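Sernora Hand Grippers – Pair
Sold as a set of two, black, with ribbed blue finger pads
410 per pair, spare pads not included

I get asked all the time whether one pair is enough to start with, so I'll tell you how I'd spend the money (and how I spent mine!).
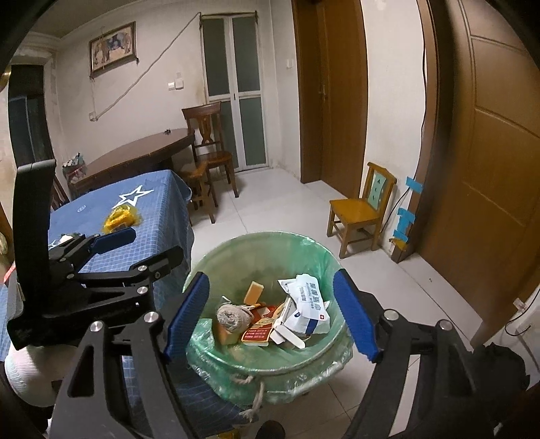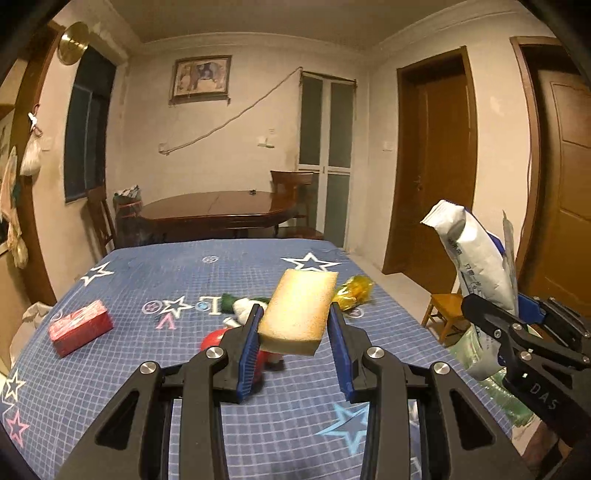
Tidying up at home with the grippers – the bin first, then a sponge.

My first budget was 1,000 and I blew nearly all of it on hardware, then had nothing left for pads. Don't do that! Pads wear out long before linkages do, and I'd rather see you order one pair with a bag of spares than two pairs and no spares at all. With the Durkow carry case and two pad packs my own order came to 1,292, and I haven't regretted the case once.

If you're planning for a whole team, set aside some 2,000 to begin with and add the Oltmanns charging dock later – it fits every version we carry. The older Lurix mounts need an adapter, so check yours before you order.

Pairs ship together in one box. The next batch comes in April, and you can reserve from it now with no deposit.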